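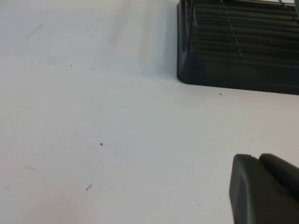
Plate handling at the Karppinen site kitchen moved to a shared arrangement between the wash-up staff and a robot arm at the start of the spring rota. The arm works at one bench, on one task: it takes clean plates out of a drying rack and places them on the stacking point for the servery trolley. Everything before that, from scraping to the end of the wash cycle, is still done by hand, and so is everything after it. The bench has a plain white top and the rack has a black drip tray, a pairing chosen after trials on the old steel counter, where reflections upset the software. The small camera at the wrist picks out the edge of the tray against the white without difficulty, and it also picks out every dark speck on the bench top, a point dealt with under cleaning below. The information in this item is correct as of 2025-04-19.

What the arm does

A member of staff loads the rack by hand at the wash-up end, sets it on the bench and presses the release button. The arm starts from a rest position clear of the rack. It makes a first pass with the gripper low over the bench to find the tray, a second to find the plates, and then approaches the stack from the side. It grips one plate at the rim, lifts, turns it flat and sets it down. When the rack is empty it goes back to rest and the lamp above the bench changes to green.

The cell was put together by Clultex, who also hold the maintenance contract. The job queue and the stop log run on Arkis, which most people on site already know from the goods-in scales. Kitchen staff have the same Arkis login as before with one extra page, headed Bench. The page shows the current job, the last stop and the reason recorded for it. It does not show who was on shift, and the log is not used for individual performance.

Two cameras are in use, the wrist camera and a fixed one that looks at the bench. The fixed camera covers the bench and the strip of wall behind it. Its view was agreed before installation and cannot be changed from the Arkis page. Pictures are kept for nine days and then deleted, except where a stop has been marked for investigation.
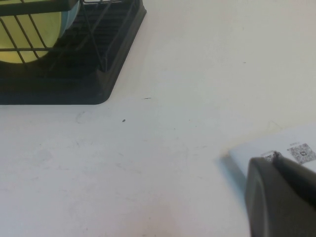

Loading is the part of the job that has changed most for the people doing it. Under the old method a rack could be filled in any order, since whoever emptied it would sort by eye. The arm is less forgiving. Plates should stand upright between the dividers, all facing the same way, and a plate that leans across two slots will usually cause a stop. Bowls, lids and serving dishes do not go in the bench rack at all for the present. They go to the long rack by the window and are put away by hand.

The orientation rule applies to the rack as well as to the plates. The tray should sit square to the back of the bench, with the front left clear for the gripper to travel. It need not be exact. The arm finds the tray each time and will tolerate a certain amount of skew, but a rack set down at a marked angle puts the wire posts in the way of the fingers. If that happens the arm stops short and asks for the rack to be moved. Please move the rack by its tray. Lifting by the wire rim has bent one frame already.

Printed code cards used for setting up the cameras should be left where Clultex place them. If one has been knocked, or has got wet and curled, tell the shift lead and carry on by hand until it has been seen to. Do not tape a card down yourself. A card fixed in the wrong place gives the arm a wrong position with full confidence, and the result is worse than no card.

Output and stops

During the trial in October the bench ran on the lunch service only. The target agreed with Clultex was 128 plates an hour, measured from release button to green lamp and leaving out the time taken to load. The figure reached at the end of the trial was 146. This is slower than an experienced person emptying the same rack, and it was never expected to be otherwise. The gain is that the person is free to be at the machine end, where the queue forms.

Stops are recorded per 1000 plates. The rate in the first weeks was poor and was mostly down to three causes: plates loaded at a lean, plates still carrying enough water to slip in the fingers, and two plates lifted as one. The first was solved by the loading rule. The second was reduced by a longer standing time after the wash cycle, and the rubber on the fingertips was changed at the same visit, so it is not possible to say which did more. The third remains open. Plates nested face to face present a very narrow gap at the rim and the gripper can close on a pair. Clultex are testing a slower approach with a small sideways movement before the lift. Until this is in place, leave an empty slot between plates where the rack has room for it, and where it has not, expect an occasional stop.
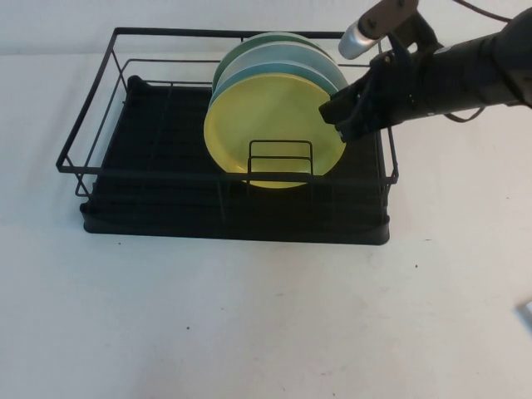

The bench at the Karppinen kitchen, with the gripper at the right of the stack and the yellow plate at the front.

Plate colour has come up several times at shift handover. The arm does not sort by colour and there is no need to load in any particular order. Mixed stacks are acceptable. The paler plates gave some trouble in early testing, where a pale rim was being read against a pale wall, and the lighting over the bench was altered as a result. If a stop is logged as "rim not found", check the light first and the plate second.

Jobs and rotas

No posts have been removed from the wash-up team as a result of the bench, and Kidero has confirmed this in writing for the current financial year. The confirmation does not extend beyond that, and staff representatives have asked for a further statement before the next rota is drawn up. A reply is expected and will be printed in this newsletter when it arrives.

What has changed is the division of the shift. The old unloading position no longer exists as a full position. The time has been moved to three places: machine loading, the pot sink, and a new bench duty which rotates at each break. Bench duty means loading the rack, clearing stops and keeping the surface clean. It is paid at the same rate as the rest of wash-up. Some staff have pointed out, correctly, that clearing stops calls for training that other duties do not, and the question of a skills supplement is with personnel.

Early reports on physical strain are mixed. The repeated reach and twist of emptying racks has gone for most of the shift, and shoulder complaints entered in the first-aid book have fallen. On the other side, the pot sink is heavy work, and people who used to alternate between racks and pots now alternate between pots and more pots. The rota has been amended so that nobody does two pot sessions running. If you are being asked to, raise it with your shift lead on the day.

There is also the matter of waiting. Several people on bench duty have said that they find themselves standing and watching the arm. This is not required. Once the release button has been pressed and the arm has made its first pass, you can leave the bench. A stop sounds a single tone and will hold safely until somebody comes. A plate held in the gripper during a stop stays held, and should be supported with one hand before the open button is pressed.

Cleaning

The bench top is to be wiped at the start of every service and again halfway through. Crumbs, grit and flecks of label show up strongly on the white and can be taken by the software for a mark on the bench. A few small specks make no difference. A scatter of them close to the tray slows the first pass, and in one case the arm would not start until the surface had been wiped. Use the blue cloths and plain water. The yellow spray leaves streaks, and it clouds the cover of the wrist camera.

The fingers are wiped at the end of service with the arm in the locked position. The sequence is lock, check the lamp is amber, wipe, unlock. Do not clean the fingers during a stop, even a short one. Cables along the arm should be left hanging as they are and not tied back, as they need slack at the far end of the reach.

Training

Bench duty training takes one session and is held in the kitchen after the lunch clear-down. It covers loading, the release and open buttons, the lock sequence and the Arkis page. Agency staff may load the machine and work the pot sink without it but may not clear a stop. Anyone who attended a session during the October trial should attend again, as the lock sequence was different then.

Next steps

A second bench is under consideration for the evening service. No order has been placed. The decision depends on the paired-plate problem and on whether the extraction duct can be moved, which would be needed to give the arm its full reach. Bowls will be looked at separately, and Clultex have asked for a sample set of those in daily use. Comments on the bench can be entered on the Arkis page under Notes, or left on paper in the tray outside the kitchen office - both are read at the same meeting.

More from this issue
Karppinen site: changes to the delivery bay one-way system
Arkis update: new login screen at goods-in
Pot sink taps, replacement timetable
Kidero pension drop-in sessions
Servery menu cards and allergen labels
Lost property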